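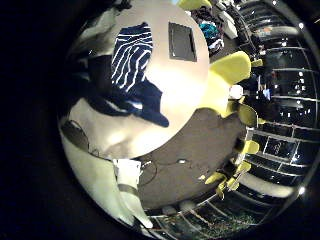 L. Cârstea, Instructor, Garment Care and Finishing
Trumham Adult College

Unit 9: Folding striped cloth

Stripes make folding easier to learn. On plain cloth you can be a little off and never see it. On navy and white, a crooked fold shows from across the room. We use the round table for this unit, so you won't have a straight edge to line things up with. Use the stripes as your guide.

Before you fold
Clear enough table for the whole piece. Lay it face down and smooth it from the middle out with flat hands. Don't pull at the corners. Knits stretch and the stripes will bow.

Check which way the stripes run. On a shirt they may go up and down, and on other pieces they may go across or in waves. Write it on your worksheet.

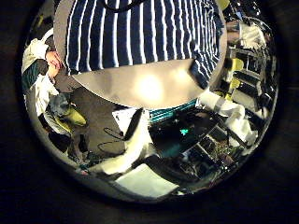 Folding along the stripe
Pick one white stripe near the center and fold along it. If the same stripe stays on the edge from top to bottom, the fold is true. If it drifts, open the piece and start over — small fixes only add creases.

Thin stripes show drift sooner than wide bands. A bunched area can make even stripes look curved, so flatten it before you judge. 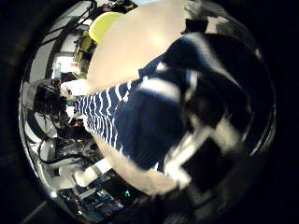 Wavy patterns
A wave has no straight line to follow. Match the high points of the waves on both layers instead. Work slowly and check after each fold, 2 folds at most before you turn the piece over.
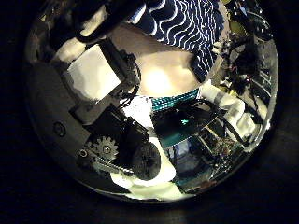

Photo: Clurnard Textile Room

For next time, bring one striped piece from home and the Astholm worksheet, filled in through the section on waves.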